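Roasted Vegetable Questions
4 min read

Readers of the Gurar kitchen pages send in the same questions about roasting vegetables every fall, so the answers are collected on this page. They apply to carrots, squash, beets, parsnips, cauliflower and Brussels sprouts. Oven temperatures are in Fahrenheit.
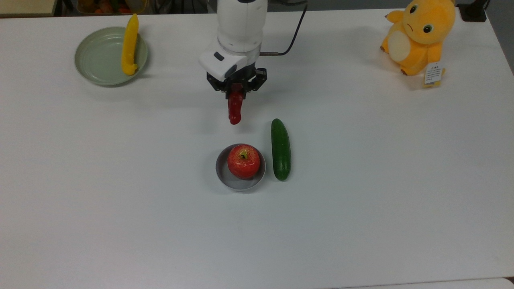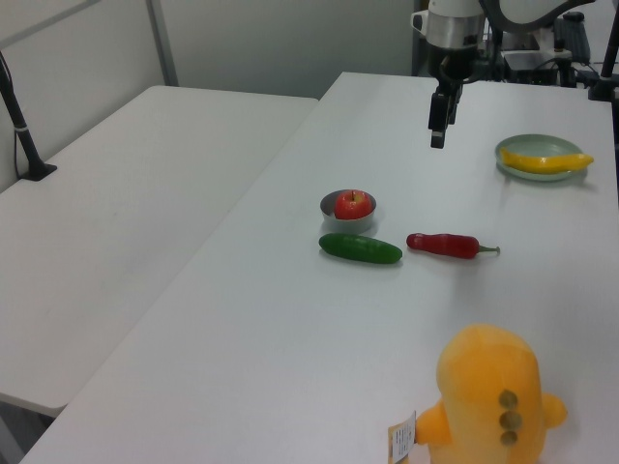

What temperature should I use?

Set the oven to 425 for most vegetables. Beets and whole carrots do better at 400 because they need more time to soften in the middle. If your oven has a fan, drop the temperature by 25 degrees and start checking early.

Why do my vegetables come out soft and pale?

The pan is usually too full. Vegetables give off steam as they cook, and if the pieces touch, the steam stays between them. Use two pans and leave a finger's width around each piece. Wet vegetables cause the same trouble. After washing, spread them on a towel and pat the tops.

Do I need to peel everything?

No. Carrots and parsnips only need a scrub unless the skin is thick or bitter. Delicata squash can be eaten with the skin on. Butternut should be peeled. Roast beets whole in foil and the skins will rub off afterward under cold water.

How much oil?

Two tablespoons for a full sheet pan. Toss in a bowl first, then tip onto the pan. Pouring oil straight onto the pan leaves some pieces dry and others sitting in a puddle.

Can I roast different vegetables together?

Yes, if you cut the hard ones smaller or give them a head start. Carrots and beets go in first. Add cauliflower after 15 minutes and sprouts after that. Red beets will stain whatever is next to them, so keep them at one end of the pan or use golden ones.

When do I add garlic and herbs?

Woody herbs like rosemary and thyme can go in at the start. Minced garlic burns — add it for the last five minutes, or roast whole cloves in their skins and squeeze them out at the table. Parsley, dill and basil go on after the pan is out of the oven.

Should I line the pan?

Parchment makes cleanup easier and still allows some browning. Bare metal browns better. Foil is fine with a little oil on it, but squash tends to stick.

Can I make them ahead?

Roast them up to two days ahead and keep them covered in the fridge. Reheat on a sheet pan at 400 for 10 minutes. The microwave warms them through, but the edges go soft.

Can I roast from frozen?

Cauliflower and sprouts work well. Don't thaw them. Heat the empty pan in the oven first, add the oiled vegetables straight from the bag, and allow 10 extra minutes. Frozen squash cubes turn mushy and are better kept for soup.

What can I do with leftovers?

Chop them into an omelet, stir them into cooked rice, or blend them with hot broth. Cold roasted carrots are good in a salad with lemon juice and a spoonful of plain yogurt — add salt after tasting, as they were already seasoned once.

Contact | Copyright Gurar | Back to top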